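Public Kitchens Deserve Public Money

When the Noltton Town Council meets in November, it will be asked to renew its support for the shared kitchen on Virkstead Street. The sum requested is modest. The objection, heard at two recent hearings, is that cooking is a private matter and that a town should confine itself to roads, water and schools. This essay takes the opposite view.
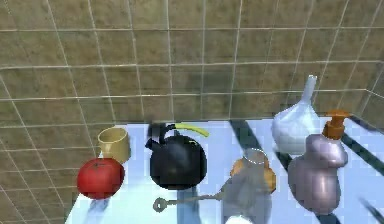
OPINION | TOWN LIFE

A town already pays for many rooms in which residents do private things. People read novels in the library and swim laps in the pool. The test has never been whether an activity could be carried out at home. The test is whether enough residents lack the means to do it there, and whether the town is better off when they can.

By that test the kitchen has a strong case. Last year it recorded 2,952 visits. Of the 600 households that hold a kitchen card, 67 reported having no working stove. Others live in rented rooms where cooking is forbidden by the lease. Annapurna Thampi, who studied the program for the Zullivari Institute, found that regular users bought fewer prepared meals and ate more often in company.

Critics answer that a church hall or a private firm could provide the same service. Some do so already, and they should be thanked. Yet a church hall closes when its congregation needs it, and a firm must charge what the market will bear. The hourly rate at the nearest commercial kitchen is beyond the reach of most card holders.
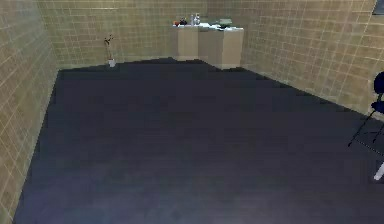

There is also the matter of upkeep. Shared rooms wear out faster than private ones, and a grant that pays to open a room but not to maintain it is a poor use of public funds. The Council should set aside a fixed share of each year's support for repairs – and it should publish how that share is spent. Longer Saturday hours, which 53 card holders requested in writing, can wait until the repair fund is secure.

The Council may reasonably ask for better records and a clear schedule of fees. It should not ask the kitchen to pay its own way, a demand it has never made of the library.

Malathi Alva writes on local government and housing.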